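Unit 5 - Working Rules for Wrist Camera Recording
Course notes, Gintarė Kļaviņa

Read these before your first bench session. They apply to both arms in the Girkine room and to anything you record for the Stetier assignment.

Before recording

Check that the emergency stop is within reach of the person standing, not the person at the keyboard. Wipe the lens with a dry cloth. Set the speed limit to 47 percent and leave it there. If you need it changed, ask me first.

Two people per arm. One runs the session and the other watches the workspace. Swap between sets, not during one.

During recording

Hands stay outside the taped line while the arm is enabled. If an object falls, pause the arm, fix it, then start a new take. Do not patch the old one.

Containers need extra care. Go in slowly and keep the fingers clear of the walls. Woven sides are harder than plain ones: the strands repeat, light comes through the gaps, and close surfaces go soft. A depth reading taken there should be checked against the joint positions before you trust it.
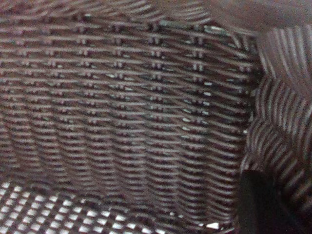
Keep the approach the same from take to take. Changes in lighting go in the log, with the take number next to them. "Looked fine" is not a log entry.

After recording

Label every take the same day. An empty container is labeled "empty" - do not leave the field blank, as the Pärn script reads a blank as missing data. Last June we lost 63 takes that way.

Park the arm, disable it, then close the software. In that order.

Logs are due Nov 15, 2025.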